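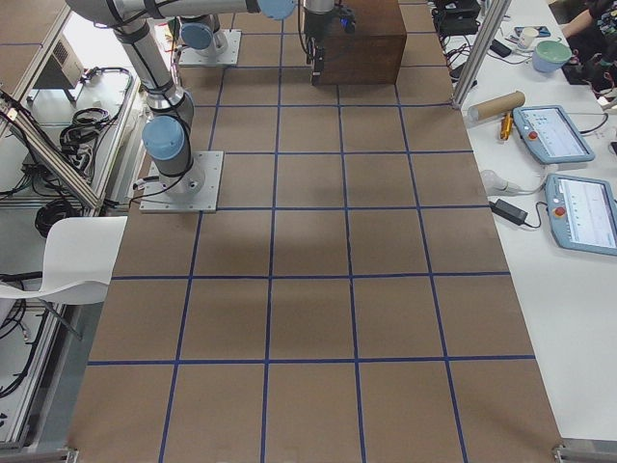 Jelcombe Two-Arm Demonstration Table

By Flultico. Ships flat. Arms and grippers sold separately, by people with larger sales departments than ours.

Jelcombe is a work table for recording the examples a manipulation policy learns from. You put an object on it, an operator drives two arms through a task, the recorder saves what happened, and then you put the object back slightly differently and do it again. The table's contribution is to stay where it is and look the same in June as it did when you bought it. We charge money for this.

The surface

A large rectangular top under brown paper, with a grid of blue tape. We have tried printed mats, etched lines and a projector that cost more than the table. Tape won. When a strip gets scuffed you pull it up and lay another, and the worst outcome is a line with a wobble in it. Small metal brackets hold the paper at the near corners. The paper will wrinkle a little with use. Your model is going to meet wrinkles eventually and may as well start now.

Cells are named by column letter and row number, so "box on C4, turned a bit" means the same thing to the morning operator as it does to the evening one. Objects may straddle lines. Write down the cell that holds the near left corner and move on with your life.

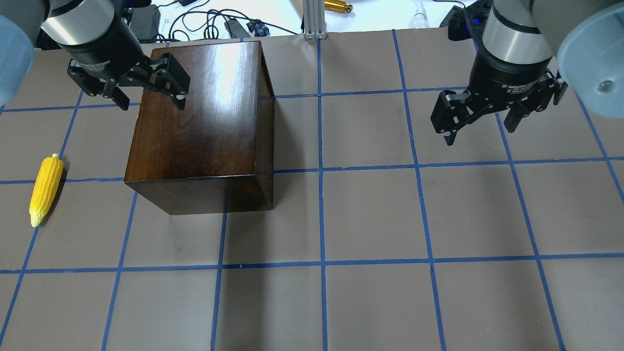
Wooden box and toy corn on the grid, with both grippers open.

What people record on it

Lifting, placing, handing over from one arm to the other, opening things, closing the things they opened. The optional Drondeo object set has 10 pieces chosen to be annoying in different ways. A favorite is the dark wooden box with the shiny top. It throws a bright patch of glare straight back at the head camera, and every new customer writes to ask for a matte one. We don't sell a matte one. A policy that has only met matte boxes tends to have a bad first day out. The toy ear of corn is in there too, being bumpy and long and no particular help to a two-finger gripper that approaches it from the wrong end.

Recording with Myklebust

Every table comes with a license for Myklebust, our recorder. It takes the camera views, joint positions and gripper state and stores them on one clock. Before each episode it suggests a start layout from the cells you haven't used much, which stops operators from putting everything in the middle, as operators will.

After an episode you get three buttons: keep, discard, and keep as failure. Please use the third one. A gripper that closes on air and has to come back for another go is a perfectly good example, provided it's labeled as such. Filed under "keep" it's a lesson in grabbing air.

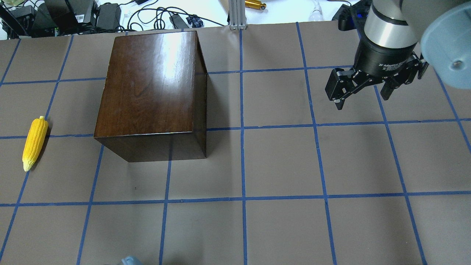
We suggest recording 100 episodes of a task before you train anything, then 2 sessions with a different operator, who will turn out to approach everything from the other side. Compare the results before you congratulate anyone. If the policy only works with the first operator's starting layouts, go back to the grid and fill in the cells with the lowest counts. Myklebust will show you which ones, in a shade of orange we chose for its tone of mild reproach.

In the crate

Table top and frame
Brown paper, 7 spare sheets
Blue tape
Corner brackets and hardware
Aluminum post with mounting bolts
Myklebust license, one table
Printed cell map, for the wall

Not in the crate

Robot arms, grippers, cameras, a side table for everything you were going to keep off the work table, and cable ties. Buy more cable ties than that.

Ordering

Tell us the bolt pattern of your arm base plates and we'll drill the top before it leaves. Tell us afterward and we'll send you a drilling template and our sympathy. Replacement paper and tape are on the spares page, along with single Drondeo pieces for labs that have lost the corn.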